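January
Posted by Olaia Paredes

I've been meaning to write up our house rules for simulated kitchen work ever since we finished the second Rindley round, and since I keep pasting the same paragraphs into emails I may as well put them here and point people at the link.

Some background for anyone who wandered in from the sourdough posts (hi!). My day job is testing arm policies in simulation. We have a set of small kitchen tasks – open this, press that, put the mug over there – and we run them many times before anybody is allowed near the real bench. Rindley is the suite we keep the tasks in. Ranenar is the older one, which we're slowly retiring, and most of the rules below exist because of something that went wrong in Ranenar.

The first rule is the dullest and the one I fight for hardest. Write down what success means before you run anything. I mean an actual sentence with a number in it, saved in the task folder, with a name next to it. For a lever task ours says the lever must be past its stop position and stay there for 2 seconds after the gripper has backed off. We used to just check whether the lever had passed the threshold at any moment, and you would not believe how good our scores were. The arm would bump the thing, it would bounce back up, and we'd all go to lunch happy.

Second rule: every task gets 30 runs with the start position shuffled, and you report all 30. You don't get to toss the one where the arm started in a silly pose. If the pose was truly impossible, fix the range it was drawn from and start the whole set over. I know that's annoying. I've done it at seven in the evening with my coat on.

Third, and this is the one I get the most mail about, look at the contact up close. A log will tell you there was force between finger and handle and nothing much about where. So before a task is signed off, someone has to open up views from the part where the gripper is touching or nearly touching the handle and look at them with their own eyes. Toaster ovens are a great test of whether people have really done this. The handle is slim, the body is right beside it, and a finger that's a little bit off can be pushing on the wrong surface altogether and still give you a perfectly lovely force curve.
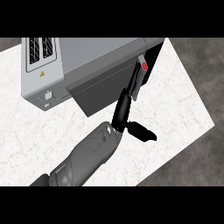

Behrouz Fallahi wrote in after my last post to say he thinks looking at stills is a weak check and that a proper contact report, listing which two bodies touch at every step, would catch the same mistakes without anyone squinting at a screen. He'd make the report mandatory and leave the looking optional.

I went back and forth on that one for a while. He's right that the report should be mandatory, and it is now (rule three and a half, thank you Behrouz). But I'm keeping the looking. With the toaster oven, you want to see the finger along the lever, below the red button, and you also want to see what the other finger is up to. In that view it's sticking out over the countertop, touching nothing as far as I can tell, so a list of touching bodies might have no reason to mention it. On a bare stretch of counter, who cares. Put a glass of water there and I care a lot!

Which brings me to rule four: clearance for the parts that aren't doing the job. The fingertip gets all the attention, and then the forearm sweeps across the front of the counter and takes out a bowl. We ask for a keep-out margin around the entire arm, wrist and housing included, and we score it separately from the task itself. A run can succeed at the lever and fail on clearance. People hate this because it gives you two numbers for the slide instead of one. I like two numbers.

Rule five is about moving to the real bench. Nothing goes over on simulation scores alone. The speed starts low, a person stands at the stop button, and the first thing you run is the motion with the appliance unplugged. We borrowed most of that from the Aguirre lab checklist, which is one page long and taped to the inside of their cabinet door, and I'd recommend that whole approach. Ours was eleven pages at one point. It lived in a shared folder and I'm pretty sure I was the only one who'd opened it.

Still on my list: what to do about appliances whose simulated lever is much looser or stiffer than the real one. Trirnham has a draft on measuring handle stiffness with a cheap luggage scale, and I want to try it on our own toaster oven before I say anything rude or nice about it. If you've already done it, tell me which scale you bought.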